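3.2 Surface soiling and cleaning intervals

Tabletops in shared rooms collect marks from hands, cups and cleaning residue. On a plain white or black surface these marks stand out and the user wipes them off early. On a patterned surface they blend in with the decor and may stay in place for days. The effect is well known to furniture makers, who often present it as an advantage, but it has rarely been measured in rooms where people work and eat at the same table.

We inspected tables at four sites: Skitach, Braltuna, Pimentel and Sarnenano. Each site was visited over a period of nine weeks, always on a Wednesday and always before the morning cleaning round. In total 786 inspections were carried out. Of these, 616 were kept for analysis. The rest were dropped because the table had been moved, covered with a cloth, or cleaned out of turn.

Each inspection had two stages. The inspector first looked at the table from a standing position at the long side, under the normal room lighting, and entered a visibility score from zero (no mark seen) to six (marks seen at once over most of the surface). The table was then viewed again at a low angle with a hand lamp, and a second score was entered on the same scale. The gap between the two scores is called the masking value in the rest of this paper. A large masking value means that the surface hides soiling from a person using the table in the usual way.

Scoring was done by one trained inspector per site. To check for drift, Valquíria Brito rescored a subset of tables at all sites without access to the first set of scores. Where the two scores differed by more than one step, the lower was used. This rule makes the masking values slightly conservative for the standing view and has little effect on the lamp view, where agreement was close.

Three surface classes were used: plain light, plain dark, and wood grain. Wood grain was further divided by tone (light or dark) and by the direction of the main grain lines. Light wood grain gave the highest masking values at Skitach and Pimentel. At Braltuna the difference between light and dark grain was small - the room has north-facing windows and weak ceiling lights, and most standing scores there were low for every class. Sarnenano had no dark grain tables and is left out of that comparison.

Pale marks on light grain were missed more often than any other pairing. A whitish smudge has low contrast against a beige ground, and where light reflects off the surface the grain itself grows faint, so that neither the pattern nor the mark is easy to read (Figure 6). Knots and swirls add a further problem, as inspectors reported looking at them first and had to return to the area between them. Dark marks such as coffee rings were found on all surface classes with little trouble and are not discussed further.

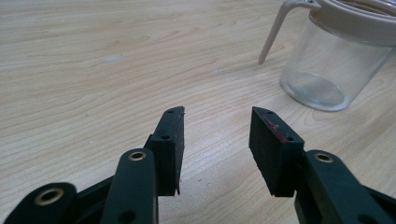 Figure 6. Light wood-grain tabletop with a small whitish smudge, upper left of center, and a second faint pale spot farther right.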